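Setting Up a Shared Table for Two-Arm Work: House Rules and How to Follow Them

This page covers the rules we use at Leltstead for any bench where two arms reach over the same tabletop. It applies to the Egger and Kedby stations. Curkell has its own sheet because the arms there are mounted overhead.

Read it once all the way through before your first shift. After that, the short list near the end is enough.

Before you start

Check the risk assessment posted at the station. If the task, the gripper or the objects have changed since it was signed, stop and tell Manju Sengar. A new gripper counts as a change. So does a new set of objects if any of them is heavier, sharper or made of glass.

Put on shoe covers at the door. Tie back long hair and take off lanyards, scarves and anything else that hangs. Sleeves should be snug at the wrist.

Step 1. Clear and wipe the table

Take everything off, including things left from the previous task. Wipe the top and look along the seam between the boards. If one board sits higher than the other, a finger can catch on it during a low approach. Report a raised seam and don't shim it yourself.

Step 2. Check the cables

Move each arm by hand through its full reach with the drives off. Watch the cables on the outside of the elbow. They need enough slack for the farthest pose but should not drag across the work area or form a loop that could pick up a strap or a handle. Re-tie them if needed, then move the arm through its reach again.

Step 3. Set out the objects

Keep the items for the current task in the middle, where both arms can reach. Anything not in use goes in a row along the far edge, with a gap between neighbors wide enough for an open gripper.

Soft goods need more care than hard ones. Straps, webbing and drawstrings can wrap around a finger and pull the whole item along when the arm backs out. Lay straps flat before each run and keep them away from the table edge. Zipper pulls should lie flat too.

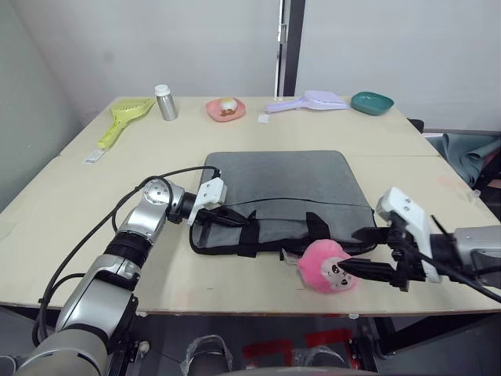

Two arms at a laptop bag and a plush toy, with the other items along the far edge.

Step 4. Agree on who moves first

Write the order of moves on the task card. When both arms work on one item, one arm holds and the other moves, and the card says which is which. Both arms may be closed on the item at the same time, but only one pulls. If you want both to pull, that is a separate task and needs its own sign-off.

Step 5. First run at low speed

Run the first 2 cycles at 20 percent speed with a hand on the stop button. Watch the wrists and elbows as well as the fingers. Most contact between arms at our stations has been elbow to wrist, outside the area people were looking at.

If both cycles finish without contact, go to the speed on the task card. If you change anything on the table, go back to low speed and repeat them.

Short list

Risk assessment matches the task
Shoe covers on, nothing hanging
Table wiped, seam checked
Cables checked through full reach
Spare items at the far edge
Straps flat
Order of moves on the card
Low-speed cycles done

Stopping and reporting

Any person at the station can press stop at any time. Leave the arms where they are and note the pose before you release anything. Log every unplanned contact, even if nothing was damaged. Blank forms are in the tray next to the Egger controller, and finished ones go to Manju.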